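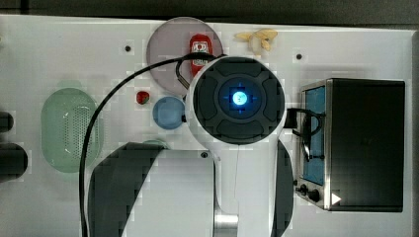
Page 4 of 423

Derano Help Corner > Home and Kitchen > Storing food

Ketchup and other sauces: fridge or cupboard after opening?

Posted by plorkex_kitchen, Thursday, July 2, 2020

Hello to all. I moved into a small flat in May and my fridge is very small, the kind which stands under the counter. The door has one shelf for bottles and it is already full. I have ketchup, mustard, soy sauce, a jar of mayonnaise and a chilli sauce which my sister brought me from a holiday. In my parents' house everything was in the cupboard, also the ketchup, and we were never ill from it. But my flatmate says that all opened bottles must be cold. On the ketchup label it is written to refrigerate after opening, on the soy sauce I can't find anything. Which of them really need the fridge and which can stay out? The kitchen gets quite warm in the afternoon, the window is to the west.

Replies

zollari_cook
719 posts

Your flatmate is partly right. I would divide them like this.

Mayonnaise goes in the fridge, always, and back in the fridge directly after the meal. Do not leave it on the table the whole evening.

Ketchup has a lot of vinegar and sugar, so it does not spoil quickly. In a café it stands on the table all day, but in a café the bottle is finished in a few days. At home one bottle can last for months, and then it gets darker and the taste becomes flat. If you eat it slowly, follow the label. If you finish it within the month and the kitchen is cool, the cupboard is usually all right - but yours is not cool.

A bottle doesn't need the door shelf. It can lie on its side on any shelf if the cap is well closed, and then it takes the low space where nothing else fits. Wipe the cap before you close it, otherwise the dried sauce keeps it a little open.
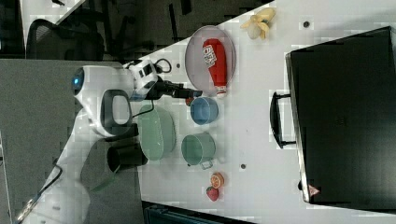

hovland_west

Mustard and soy sauce

I agree with the answer before me and add only the two which are missing. Mustard keeps well outside, it only loses its sharpness, so I keep the big jar in the fridge and a small one in the cupboard. Soy sauce is very salty. A small bottle can stay in a dark place away from the cooker, a big one is better cold. For the chilli sauce you must read what is inside. If there is fruit or fresh garlic and not much vinegar, put it in the fridge.

Also write the date of opening on the lid with a pen. I forgot this for years.

tinylarder

we keep all of it in the fridge, also the honey, and the honey is now like a stone. so not the honey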